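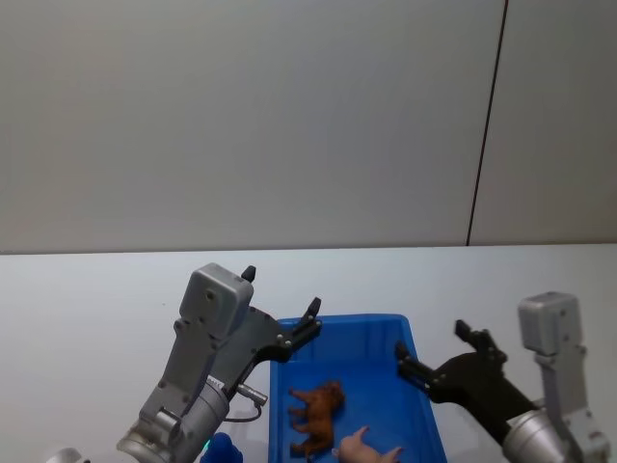 Sorting and storing small toy animals in trays

Posted by Khurram Virk, Wednesday, 7.40 pm

We have ended up with 139 plastic animals in the house. I know the number because my daughter and I laid them all out on the floor last weekend and wrote them down. Most are farm animals, with a fair number of wild ones and a few dinosaurs that came from a cousin. They currently live in one deep box with a lid. When she wants the pig she tips the whole lot out, and then it is me putting it all back at bedtime.

I want to change to shallow trays, one for each kind of animal, on a low shelf she can reach. She is four. I have bought one blue plastic tray to try and it seems the right depth, but before I get more I would like to know a few things from people who have done it.

How many animals can sensibly go in one tray before it is just a box again? Is it better for them to stand up or lie down? Mine fall over as soon as the tray is moved, horses especially. And should I sort by type or by size? I have a few large ones that take up half a tray on their own.

The shelf is 105 cm wide inside and I can fit two rows. I don't want to spend much and I am not going to label things in Latin.

Edited to add: the trays have sloping sides, so they are wider at the top than the bottom. I measured the bottom first and got it wrong.

wrenfield_mum

We did this two years ago with three children and it has mostly lasted.

Let them lie down. I spent far too long standing ours up in rows and it was a waste of an evening. A horse on its side in a tray is perfectly easy to find, and the child only needs to see it from above. The whole point of a shallow tray is that there is one layer. Once you have two layers they start digging, and once they dig they tip.

For numbers, I'd say ten or twelve ordinary farm animals in a tray the size of a sheet of A4, fewer if you have bulls and cart horses in there. Pigs and sheep pack down well. Anything with antlers doesn't.

Sort by type, but use her types and not yours. Our middle one had a tray for "ones that live with people", which had the dogs, horses, a pig and one crocodile in it. She put them away without being asked for months. When I rearranged it into farm, zoo and sea she stopped.

Measure your shelf using the top rim of the tray, which I think you have already found out. Leave a finger's width between trays too, or she won't be able to get hold of one without pulling out its neighbour. You also want enough height above for a hand. We had a second row too close and the knuckles took a beating.

Put some away altogether. 139 is a lot to have out. We keep about a third on the shelf and the rest in a box in the wardrobe, and swap them when they get bored. The old ones come back as if they were new.

The big ones go on top of the shelf, standing up, with no tray at all. They are stable enough and they look nice there.

D. Pellow

Just get a drawer unit. Trays on a shelf end up on the floor.

tobermill

I help at a playgroup, so this is with more children and more animals, but some of it should carry over.

I agree with lying them down and I agree with one layer. I'd go lower on the number for a four year old. We put six or seven in a tray. It looks mean but they play with what is there, and a tray that light can be carried to the table by the child. Then the tray becomes part of the game (ours is usually a field or a boat) and everything goes back in it at the end.

Plain coloured trays work better than clear ones in my experience. A brown or pink animal shows up well against blue. Dark green was poor for us, the crocodiles and half the dinosaurs disappeared into it.

If you want labels, stick a photo of one animal on the front of each tray. Take the photo on a plain table with nothing else near it. Tape over the whole thing, going past the edges of the paper, or it will be picked off.

Wash everything before you sort it. Warm water and washing-up liquid, an old toothbrush for manes and feet, then leave them on a towel overnight. Hollow ones with a hole underneath hold water, so squeeze those out and stand them hole down. Don't put them in the dishwasher — the thin legs can bend and they never stand straight again.

With 139 I'd start with four trays, see how the first couple of weeks go, and buy the rest after that. Check the same tray is still sold before you commit. Ours was discontinued and the new ones don't stack with the old.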